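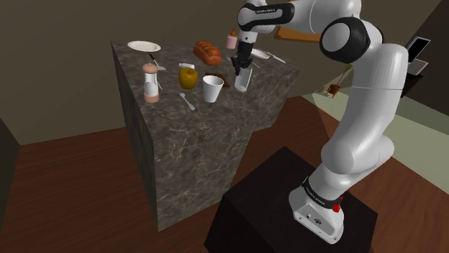
The Follel Guide to Household Motion, by Junhao Cao, is a book on how everyday tasks are broken into movements and written down. It was published by Brirkanar and runs to 3305 numbered entries, most of them two or three lines long. Cao's method is to take one task, name the reach, the grasp, the carry and the release, and give each a line of notation. A reader who wants to test the system needs only an ordinary subject, such as an arm reaching over a counter covered with tableware, food and utensils. The book asks for the same four terms whether the arm is a person's or one standing on a bolted foot, and its notation does not change between the two.

The text is divided into 5 parts. Part 1 sets out the notation. Part 2 covers the kitchen, Part 3 cleaning, Part 4 clothing and bedding, and Part 5 repairs. The kitchen part is the longest and the most complete. The repairs part reads as though it was written against a deadline, and several of its entries refer back to kitchen entries that only partly apply. Entry 2911, on replacing a tap washer, sends the reader to an entry on opening jars. The link is a shared wrist movement, but the grip is different and Cao does not mention it.

The notation uses a capital letter for the movement, a number for the direction and a small mark for speed. I learned it in two evenings. After that I could read most entries without turning back to the key, which is printed only once, on the last page of Part 1. A copy inside the back cover would have helped. The marks for "slow" and "held" are nearly the same shape, and in the smaller type used for footnotes I could not always tell which was meant.

Cao's prose is plain. He defines a term before using it and then keeps to it. The chapter on carrying liquids is the best in the book. It starts with a full cup, moves to a shallow bowl, and ends with a pot held by two handles, and at each step only one condition is changed. The reader sees what the extra line of notation is for. I have used older systems, Mofokeng among them, in which the same sequence takes twice as many symbols and leaves the tilt of the vessel to be guessed.

The chapter on sorting is weaker. It treats the decision and the movement as one unit, so a pause to choose between two drawers gets the same mark as a pause to wait. Cao admits this in a footnote and says a later volume will deal with it. As it stands, anyone recording real work will need a private mark for the missing case – I used a small circle.

There are 100 drawings, all in line, placed at the head of the entries they serve. They are clear and correctly labeled, with two exceptions. The drawings for entries 418 and 481 have been exchanged, and the printed correction slip, dated April, lists only the first. The index is arranged by object and not by movement. To find every entry that uses a turning grasp, I had to go through Part 2 page by page with a pencil.

The binding is sewn and opens flat after some use, which matters in a book meant to be consulted with both hands busy. The paper is thin, and ink from a fountain pen shows on the other side. A student edition from Prilik has the same text in soft covers with smaller margins. I would avoid it if you plan to write notes.

I recommend the book to teachers of home skills and to anyone who has to describe manual work in writing. Readers looking for advice on how to do the tasks faster will find very little, as Cao records methods and does not rank them. Part 1 and Part 2 justify the price. Part 5 should be read with the correction slip at hand.

Reviewed from the hardcover, first printing.
Feb 1, 2022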